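Wendton 300 Countertop Sealer for Marble and Natural Stone

Home > Stone Care > Sealers > Wendton 300

Item no. 2946
Size: 300 ml bottle
Finish: natural, no added shine
For indoor use on marble, limestone, travertine and unpolished granite

Product details

Wendton 300 is a water-based penetrating sealer for stone countertops, tabletops, vanities and windowsills. It soaks into the surface and slows down the rate at which oil, coffee, wine and other everyday spills get into the stone. It does not form a film, so there is nothing to peel or yellow, and the stone keeps the look and feel it had before.

The 300 ml bottle replaces the older 200 ml bottle. The formula is the same. Customers who still have the smaller size at home can finish it and carry on with the new one without stripping the surface.

Will it change the color?

On most stone, no. Brown and black marbles may look slightly richer for a day or so while the sealer cures, then settle back. White marble normally shows no change. Stone that has been honed at home with an abrasive pad can darken unevenly, so test a spot near the back edge or on the underside first and leave it overnight before you decide.

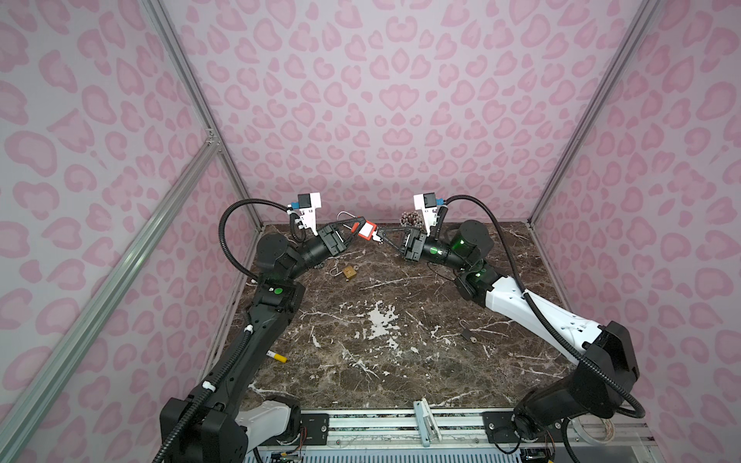
Veined stone needs a little more attention than plain stone. The veins are often a different mineral from the body of the slab and can be more or less porous, so one part of the top may drink the sealer while the part next to it stays wet. Keep a second dry cloth within reach and wipe the slower areas as you go. Sealer left to dry on the surface leaves a haze. If that happens, dampen a cloth with fresh sealer, rub the hazy patch for a minute and buff dry.

How to apply

Clean the surface with a pH-neutral soap and let it dry overnight. Do not use vinegar, lemon or bathroom descaler on marble at any time.

Shake the bottle. Pour a small amount onto a folded cotton cloth and spread it in a thin, even coat, working in sections the length of your arm.

Wait ten minutes. Buff off everything that has not soaked in.

Apply a second coat after two hours if the stone still darkens under a drop of water. Polished marble usually needs one coat, honed marble two.

Keep the surface dry until the next morning. Full cure takes three days. Light use is fine during that time -- just put a board under anything wet.

What it does not do

A sealer protects against stains. It does not protect against etching, the dull marks that acids leave on marble and limestone. Wipe up juice, wine and tomato sauce promptly even on a freshly sealed top. It also gives no protection against scratches or hot pans. For existing etch marks, see Ellby Polishing Powder. For old oil stains, use the Ellby Poultice before sealing, and allow the stone to dry out fully afterward.

Resealing

Put a few drops of water on the stone and leave them for fifteen minutes. If the stone underneath has darkened, it is time for another coat. Kitchen counters generally need one every year. Tables and windowsills can go longer.

Storage and safety

Store upright between 40 and 85 degrees F. Do not let it freeze. Use within two years of opening. Keep away from children and pets, and open a window while you work. Rinse skin with water after contact.

Questions from customers

Can I use it on quartz? Engineered quartz does not absorb sealer, and the product will only smear.

Is it suitable for a shower floor? We recommend Desjardins Wet Area Sealer for floors and showers.

Can I thin it? No. Use it as it comes.

Ordering

Orders placed before 2 p.m. leave our Pimville warehouse the same working day. Unopened bottles can be returned within 30 days. For advice on a particular stone, write to Raphaël Perrin at the stone care desk and include the name of the stone, if you know it, and whether it is polished or honed.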